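I read all 760 pages of Milagros Yáñez's new sea thriller in one August weekend, and my dishes are still in the sink! Medina, her grumpy salvage diver, is back (older, broke, seasick) and chasing a freighter that went down off Urkimen.
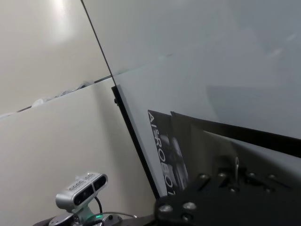 Bolt heads on black metal.

I called Yáñez on a Wednesday to ask how she keeps the plots straight. Index cards, she told me – 300 of them, taped to the bathroom wall. Her editor, Pilar Leiva, made her cut 70 pages of diving. I'd have kept every one.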